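Slamet Latuheru
Thursday

1/ I have moved house, only as far as Wedstead, and have now spent 21 days trying to persuade the post to come with me.

2/ The redirection form wants your old address, your new address and proof that you live at both. I live at one. I used to live at the other. I'd assumed this was the general idea.

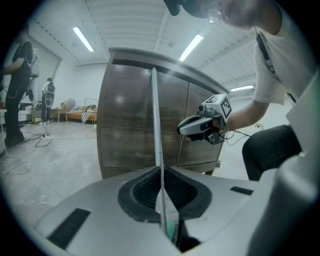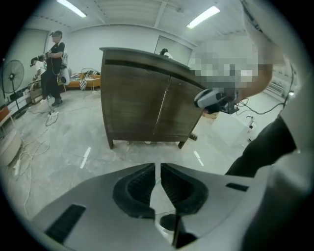
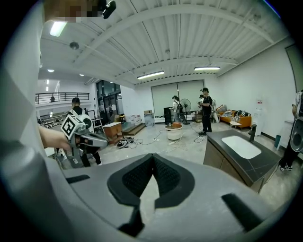

3/ Do you have to tell everyone separately, even with a redirection in place? You do, and start with the bank, the doctor and whoever insures the car, as the redirection only covers letters and runs out.

4/ The water company was very good about it. They changed my address in two minutes, then wrote to the old one to confirm.

5/ Rang the council. I was number 688 in the queue, which seems a lot for a town the size of Kumgate. Made soup. Ate soup. Was told to use the website.

6/ The website doesn't believe in my street. It offers me Montoya Close, where I'm sure they're lovely people, but I haven't met them.

7/ Meanwhile the new place gets a steady supply of post for the last lot. Mostly catalogues for garden furniture. I've started to have opinions about parasols.

8/ First letter in my own name came this morning. It was from the Trarnemdale library, and it's a fine.

2 shares

Comments

MegW: We got someone else's parasol catalogues for six years. You end up buying one.

tollgate_pete: Try the council just after eight. I got through before the kettle boiled.

Slamet Latuheru: @tollgate_pete will try tomorrow, soup on standby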